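OK so I have been holding this in since March and I finally get to talk about it. We started a family bank at our house, and my kids (six and nine) are way more into it than I ever dreamed. Long thread, sorry, I'm excited!

The idea is simple. The grown-ups are the bank. Each kid has an account, which is a page in a spiral notebook. Money goes in, money comes out, and the kid writes every line in their own handwriting. Even the wobbly sevens.

We named it the Bank of Breveck, after our street. My nine-year-old drew the logo. It's a goose wearing a hat. I don't get a vote on the logo.

Interest is the part that changed everything. We pay 2 cents on every full dollar, once a month. Yes, I know that's a wild rate. No real bank would last a week! But a kid can SEE it, and at this age I think that matters more than being realistic.

First payday, the six-year-old had nine dollars and got eighteen cents. She looked at me like I'd made a mistake and asked if she had to give it back.

Then came the questions. Where did the eighteen cents come from? Why would a bank give you money? Does the bank get sad? We ended up talking about lending for half an hour over cold noodles — best dinner conversation we've had in ages.

We do have rules, and they're taped inside the notebook cover. You can take your money out any time. You have to write down what it's for. The bank is closed during bath and after lights out (this one had to be added).
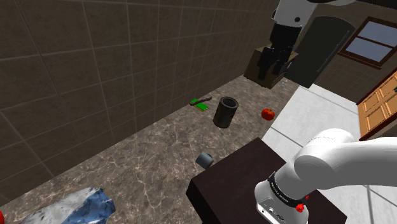

The "write down what it's for" rule has been the sleeper hit. I never say no to a withdrawal. I just hand over the pencil. A good number of them get dropped somewhere between "stickers" and the end of the word stickers.

And sometimes they don't get dropped, and that's great too! The nine-year-old took out four dollars for a light-up yo-yo at the Endolley street fair. It broke in the car. He wrote "broke in car" next to the line, all on his own, and I have never been prouder of a piece of bookkeeping.

A few of you asked about goals. He's saving for a used keyboard from Salehi Music, the little shop by the library. The price tag says $900. I gulped a bit when I saw it. He didn't! He asked how many yo-yos that was.

So we worked it out together. 225 yo-yos. He thought about that for a long time.

We agreed the bank would match birthday money for the keyboard, and only for the keyboard. My sister thinks the matching is too generous. She may be right. I like that he's learning what a match is years before a job offers him one.

His sister's goal changes every week. It has been a tent, a hamster, a bigger tent, and a tent for the hamster. I've stopped steering. She puts a dollar in every allowance day no matter what, so the habit is there even if the hamster isn't.

What I'd do differently: start with coins on the table. I opened with the notebook and the little one was lost. Once we stacked real pennies next to each line, she got it right away. We still do it on interest day, and yes, I go through a LOT of pennies.

Also, leave their mistakes on the page. I fixed an adding error once without asking and he was so hurt. Now we check the page together, and he finds them before I do more than half the time.

Someone asked if I use an app. I tried one called Fomolon for two weeks and it was fine, nice charts, but the kids never opened it. The notebook lives on the kitchen shelf next to the cereal and gets looked at every single morning.

If anyone wants the rules page, reply and I'll type it up tonight. And if you run something like this with teenagers, please tell me how you handle loans, because the nine-year-old has started asking and the bank is not ready!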